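Yutong Peng has washed and sorted plates at the Govcombe canteen for three years. "People think it's all scrubbing," she says. "Most of my day is stacking." 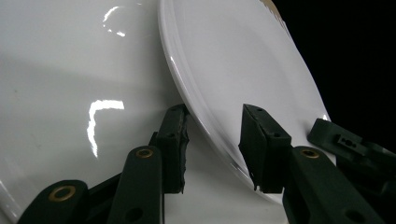 *Monlow Catering, Dish Room Team*

White plates come in more than one finish, and Peng keeps the glossy ones apart from the satin ones. "They don't sit right together," she says. She checks each rim with her thumb before it goes on the shelf. A busy lunch means 500 plates. "On a slow day it's 95, and I get to sit down."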